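**Progress report, June: garment handling cell, Skudeck site**

Prepared for Savance by Lorna Kerr

The cell ran 1127 open-and-retrieve cycles in this period. Of these, 53 stopped on a grip fault, almost all of them on the left gripper. Torbjørn Hellström traced the faults to play at the finger pivot and replaced the pin on that side. He also re-torqued the finger screws on both grippers and moved the left cable back from the pivot — it had begun to rub.

Finger zero was reset after the pin change. The head camera was recalibrated against the wardrobe with its doors shut and again with them open. We left the hangers on the side hooks, as agreed in the last review.

We have added a short check to the start of each shift:

- wipe the fingers and look at the tips for chips
- check screws by hand
- run the cable through full wrist travel
- open and close each finger 24 times with no load

Wardrobe closed and open, then the two wrist camera views:
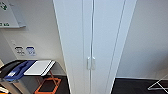
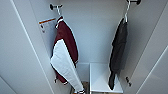
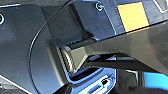
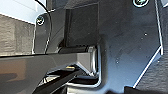
Spending is within the parts budget. The remaining cost is a spare finger set from Simard, quoted with a lead time of 13 working days. We would like approval to order a second pivot pin at the same time, as the right gripper has the same hours on it.

Next period we will repeat the full cycle test and send the fault log to Zarnivus for their review of the grip settings.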